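Level 2 charging at our condo, board wants everyone on one shared circuit
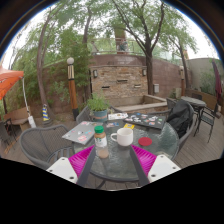
Courtyard table, next to the guest parking

Forum > Home Charging > Apartments and Condos
Started 2021-09-05

plugless_in_4B wrote:
Long one sorry. 70 unit building, open parking behind the courtyard. Board finally agreed to look at EV charging after me asking since March. Got a proposal from an installer called Domgate. They want to put in 4 shared stations on one 100 amp feed, load managed, billing through an app called Kodeck. Residents pay per kWh plus a monthly fee. No assigned chargers, first come first served.

I would much prefer a plain outlet at my own spot that I pay for myself. My spot is right by the electrical room wall, maybe the shortest run in the whole lot. Board says no individual installs, shared or nothing.

Anyone been thru this? Is the shared thing livable? I drive to work and back, nothing crazy.

ohmward wrote:
Livable yes. We have almost the same thing, different company. Question is how many EVs in the building now.

plugless_in_4B wrote:
Mine, one other full electric, a plug in hybrid that I think never gets plugged in. So not many.

ohmward wrote:
Then you'll have it basically to yourself for a while. Take the deal.

tallgrass_ev wrote:
Disagree. Take the deal now and in a few years half the lot is electric and everyone is fighting over the same stations at 6 pm. Then you go back to the board and they say we already paid for charging, go away. Get the conduit in now. Conduit is cheap while the trench is open, very expensive later. Ask Domgate to quote stub outs to the other rows even if no wires get pulled.

ohmward wrote:
Sure, in a perfect world. Boards don't pay for empty pipe. Ours laughed.

tallgrass_ev wrote:
Ours paid for it. Depends how you ask.

kilowatt_karen wrote:
What does the app fee come to? That's where they get you. We had a monthly network fee on top of a session fee on top of the power. Worked out worse than the fast charger at the grocery store.

plugless_in_4B wrote:
Proposal doesn't give a number for the Kodeck fee, just says "per current schedule." I emailed to ask. No answer yet.

kilowatt_karen wrote:
Do not let them sign with that blank. Seriously. Get the fee in writing and get how often they can raise it in writing.

Also who owns the stations? If Domgate owns them and goes under you have some nice posts in your parking lot.

plugless_in_4B wrote:
Building owns the hardware, Domgate does service for the first term. Stations are Hevitz, wall type on pedestals. Never heard of them.

rustbelt_volt wrote:
We have Hevitz units at work. They charge cars. Cables are stiff as a board in winter and the card reader on one of them is dead more than it's alive. Otherwise no complaints.

Ask if they can run without the network. Ours go to free mode if the connection drops, so when the internet is out everybody charges. Some other setups do the opposite, no signal no charge. You want to know which before it's installed.

ohmward wrote:
Good point on that one. Cell signal in your lot ok?

plugless_in_4B wrote:
One bar by the dumpsters, better in the courtyard. Hadn't thought of that at all.

dcfc_or_bust wrote:
Unpopular opinion, skip all of it. Is there a fast charger on your way to work? One stop a week and you never have to go to another board meeting in your life.

tallgrass_ev wrote:
Terrible advice for someone who has a parking spot 20 steps from a panel.

dcfc_or_bust wrote:
Works for me, been doing it since I got the car. Battery is fine before anyone starts.

kilowatt_karen wrote:
Works until there's a line. The one off Hartono Road had cars backed up to the street last time I tried it, and two stalls out.

plugless_in_4B wrote:
Hartono Road is my closest one lol. Yeah that's why I want it at home. I sat there with a guy on the charger at 97 percent watching a movie.

rustbelt_volt wrote:
Back to the original question. How does the load sharing split it? 100 amp feed, so 80 continuous. All stations busy you get 20 amps each. On 208 volts that's a bit over 4 kW. Overnight that's still plenty for a normal commute.

plugless_in_4B wrote:
That's better than I thought. I was picturing a trickle. So the amps are ok, it's more the getting up at 11 pm to move my car part.

ohmward wrote:
You won't be moving it with three plug ins in the building and one of those not even plugging in.

tallgrass_ev wrote:
Until you do.

ohmward wrote:
You two should meet, you and my board.

sidewalk_amp wrote:
Check your state law before you give up on your own spot. Some states have right to charge rules, association can't flat out refuse a reasonable request if the owner pays for it and carries insurance. Conditions are all over the place so read the real text, not a summary. Also matters if your spot is deeded or just assigned.

plugless_in_4B wrote:
Assigned I think? Have to dig out the papers. Board quoted me 2,000 dollars just for the "engineering review" if I want to go individual, which felt like a go away number.

sidewalk_amp wrote:
Could be. Could also be real, a load study on an older building isn't free. Ask who does the review and get the quote from them directly. If it's Domgate doing it I'd want somebody else.

kilowatt_karen wrote:
^ this. They're selling the shared system, they aren't going to find room on the panel for your outlet.

tallgrass_ev wrote:
And check with your power company for rebates. Ours covered part of the panel work but only if you applied BEFORE the work started. Neighbor building missed it by a week or so, got zero.

plugless_in_4B wrote:
Ok so my list for the meeting. Kodeck fee in writing. What happens with no signal. Price for extra conduit. Rebate first. Idle fee for people who sit there full. And I'll look up deeded vs assigned tonight.

rustbelt_volt wrote:
Idle fee yes, but with a grace period and nothing overnight. Otherwise it's you paying it at 3 am.

plugless_in_4B wrote:
Ha, good catch. Adding it. Domgate just wrote back btw, says fee schedule is "available upon contract execution."

kilowatt_karen wrote:
Lol no. Get a second bid.

ohmward wrote:
Ok on that I agree. Second bid.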